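I got to the Clonder studio at four, and the owner was still talking about shelf space (she runs the Dultlow evening class too, so space is always the topic!). What did she keep after the move? "The brush rack, obviously."

She bought it in 2473-person Nendach, well before the class began.
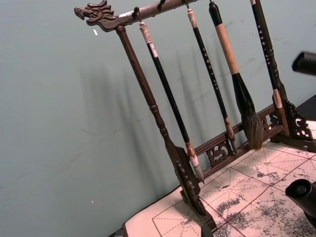
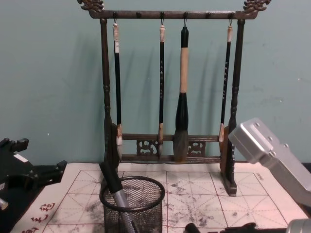
"I hang them tips down, always," she told me. "My first two I ruined standing in a jar." And the dragons? She laughed – "I'd have paid more for bigger ones." Then we got onto paper prices.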